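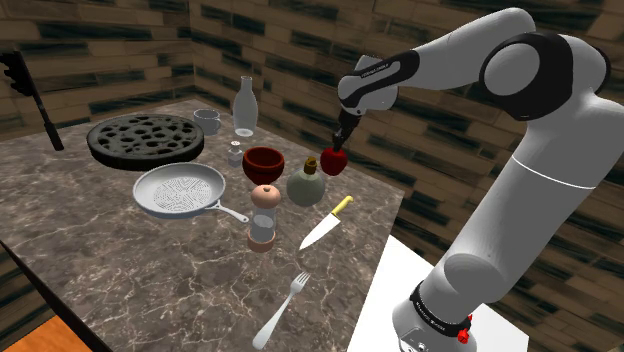
Über uns

Balogun ist eine kleine Werkstatt in Fekby. Wir richten Roboterarme für Küchen ein und pflegen sie danach weiter.

Bevor ein Arm zum Kunden kommt, bauen wir seinen Platz in der Simulation nach – mit Arbeitsplatte, Geschirr und Besteck. Dort stellt Svitlana Stetsiuk den Greifer ein und prüft die Wege des Armes. Eine Prüfung besteht aus 600 Griffen.

Die Wartung macht Ayodele Yusuf. Alle drei Monate kontrolliert er die Gelenke, reinigt die Finger des Greifers und setzt den Nullpunkt neu. Für einen Arm braucht er fast 30 Minuten. Verschlissene Finger tauscht er sofort aus.

Gegründet wurde die Werkstatt von Abimbola Amadi. Sie beantwortet auch Ihre Anfragen – auf Deutsch oder Englisch.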